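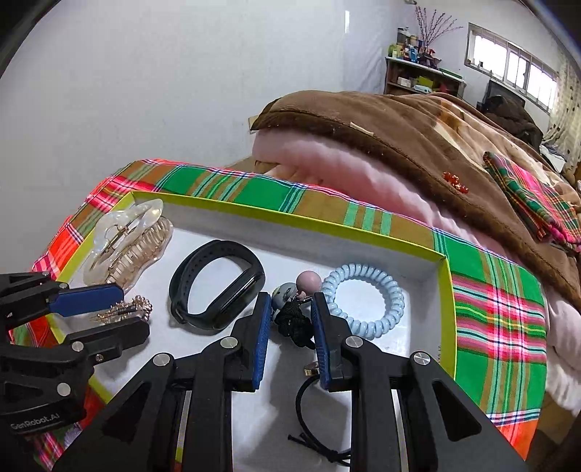

Why do little things get lost so fast?

Small stuff is sneaky. A hairpin slides under a pillow. A hair tie rolls behind the bed and stays there till September. It isn't magic. Small things are light, they fit in gaps, and your eyes skip right over them.

So people use trays. A tray is just a flat thing with walls. Low walls! That's the whole trick. High enough to stop a bead from rolling off, low enough that you can see everything inside without digging.

What goes in a trinket tray?

Hair ties. Clips. Bracelets. Pins with little pearly beads on them. A charm or two. Fitness bands, when nobody is wearing them. Anything smaller than your hand that you'd be sad to lose.

What does NOT go in: gum, crumbs, wet stuff. Coins maybe, if you have another spot for them use that.

How a claw clip works

Look at a claw clip up close. Two sides, curved teeth on each. In the middle there's a hinge, and most clips have a spring there, a piece of wire wound round and round. Squeeze the top and the teeth open up. Let go and the spring pushes them shut again.
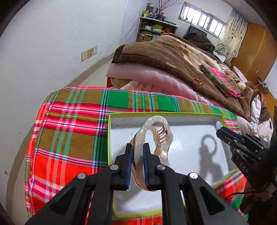

The teeth are curved becuase your head is curved. Straight teeth would poke you. Curved ones slide in under the hair and wrap around the bundle – like your own fingers do when you grab a ponytail. Big clip for thick hair, small clip for thin hair. Lots of clips are plastic, which is light, but it can snap if you sit on it. So don't leave it on the bed.

Why is the spiral one curly?

A spiral hair tie looks like an old telephone cord. Ask a grown-up about those. A flat elastic squeezes your hair in one line all the way around, and that's the dent you get when you take it out. The spiral only touches in some places. It gets long and saggy after a while. Some kinds shrink back in warm water, check the packet first and get a grown-up to help.

The plain black elastic kind is different inside. Thin rubbery strands, with thread wrapped over the top. When the thread wears out you see the strands poking through, and then it snaps, ping.

How many hair ties does one person need? Our class at Leckie asked each other. The biggest pile in one house was 170. She could find 12 of them.

Sorting a messy tray

Good job for after breakfast. You need a bed or a table and up to 4 little dishes or boxes. Egg cups work. We call our big box the Rulta box, don't know why, it just got that name.

1. Tip everything out on a sheet or a cloth. Not on a shaggy rug!! Pins vanish in there. A flat cloth is best, and if it's stripey then look twice, dark beads hide on dark stripes.

2. Spread it out so nothing sits on top of anything else. Box empty, off to one side.

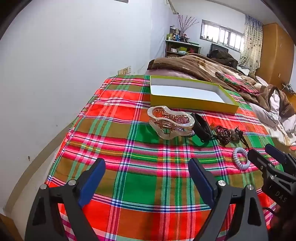
3. Make groups. You can go by job (things for hair, things for wrists, things for bags) or by color or by size. Any way is fine but pick one and stick to it.

4. Untangle. Cords and tassels love to knot. Pull gently at the loose loop, never at the tight end.

5. Check for broken bits. Clip with a missing tooth? Still ok. Clip with a loose spring? Bin.

6. Put the big things back first, along the walls. Then the small ones in the gaps. Tiny stuff gets its own dish so it dosen't sink to the bottom.

Careful with pins and beads if there's a baby or a puppy in the house. They put everything in their mouths. Lid on, high shelf.

Words to know

Hinge – the part that lets two pieces swing open and shut.

Spring – bendy metal that pushes back.

Tassel – a bunch of threads hanging from a knot.

Charm – a small decoration you hang on a bag or bracelet.

Next time on the Drititz kids page: zippers, and why they get stuck.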